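Notes - lunch talk, Wunau Hall, Thursday, April 13, 2023
Sabbath rest for people who can't stop

Thank Ga-eun for the soup. Phones off, mine too.

Start w/ the manna. Exodus 16. Double portion on the sixth day, nothing on the ground on the seventh. Some went out looking anyway. Pause there. Ask who would have gone out with a basket (I would).

Then Dad's shop in Bresska. Shut Saturdays for 21 years, rival across the road open. Keep short, went too long in January.
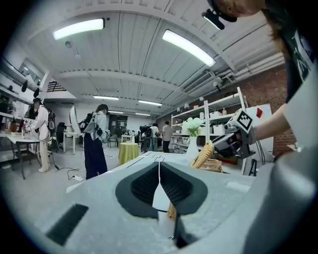

Rest comes before the reasons for it. Genesis 2 has no tired people in it. Deut. 5 gives a diferent reason, slaves in Egypt, slaves don't get a day off. Read both out loud, slowly. Don't do the Hebrew, Anca will correct me.

Who works so I can rest? The bus driver, the night nurse, the kid at the till. "Your male and female servant, your ox, your donkey." Neighbours count. Stay on this a bit even if the clock's bad.

Practical bit:
- pick one meal, not a whole day
- candle or no candle, up to you
- leave the dishes
- no email till dark

Last time at Ham I said the whole day or nothing and lost half the room. Smaller ask this time.
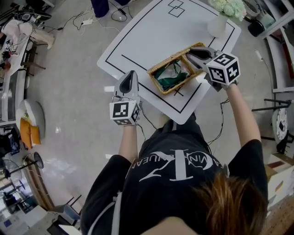 Kyu-ri Hong wrote back on the draft that one meal is fine for people with a kitchen and a partner, but on shift work she gets 11 hours between finishing and starting again and most of that is sleep, so what does the tradition say to her? Fair. Don't have a good answer. Read her note out and ask the tables.

If it goes quiet, Mark 2:27, sabbath made for people. Han-gyeol will have somthing on that, call on him second so others get a go.

Close on Psalm 92, a song for the sabbath day. Verses 1 to 4 only.

Chairs back after. Sign-up sheet for the Brolska weekend is by the door, names to Ye-rin.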